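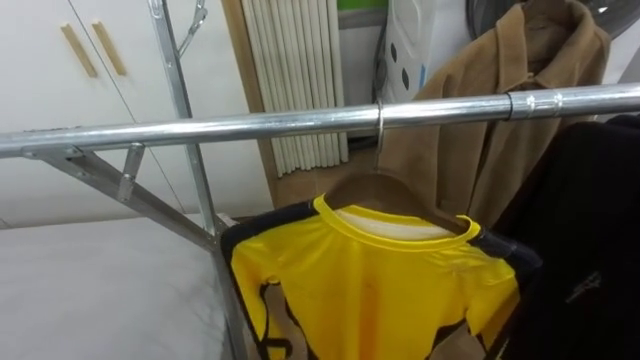 Chapter 2: Laundry, of all things

I started Nulton, my home-built laundry robot, in June, and I gave it one job: take a shirt off a rail. Hangers are a nightmare for a beginner! The yellow jersey with the black sides is my favourite test piece, because the colour stands out so well from a brown coat and a white cabinet, while the thin wire hook looped over a silver rail is very easy for software to lose.

Ataberk Öztürkmen lent me his bench (and his good screwdrivers) for the arm itself. We'll build that in this chapter, starting with the shoulder joint and its 12 bolts.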